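Filed under: Home & Kitchen / Everyday
3 min read

I wash the tea things by hand. We have a dishwasher, a Drandero that came with the apartment, and it does fine with plates, but I stopped putting glasses in it in November after a set of 4 came out cloudy. Two of them never cleared up.

Coffee and tea leave a brown film in glass that a quick rinse won't move. I used to scrub harder. Now I fill the glass, let it sit while I do something else, then go in with a bottle brush. Baking soda if it's been left overnight. Edivaldo Barros, who lives downstairs, uses salt and says it works the same. I tried it once and went back to baking soda.
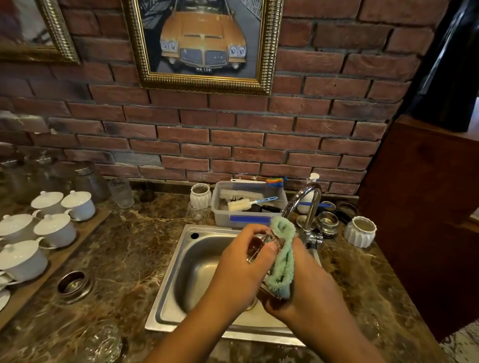
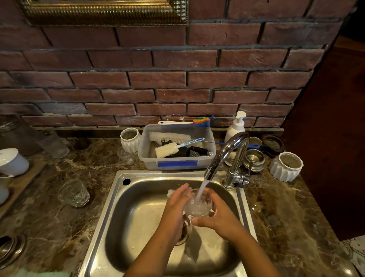

The brushes used to live under the counter in a bag, which meant I never used the right one. Keeping them in a tray behind the sink fixed that. I take the tray out every couple of weeks and wash it too, as the bottom gets slimy if water collects in it.

For cloths I buy the terry kind from Figueroa, in a pack, and throw them in with the towels. No fabric softener. It leaves something on the cloth and then the cloth leaves it on the glass.

The marble needs more attention than I expected when we moved in. Lemon juice dulled one patch by the stove and it's still dull. I wipe the counter down with plain water and a drop of dish soap, then dry it. I bought a bottle of Boma stone cleaner and have used it twice.

Next job is the shelf where the cups go. It's too high, and I'm tired of getting the stool out.

Posted 29/12/2023
122 shares | 4 comments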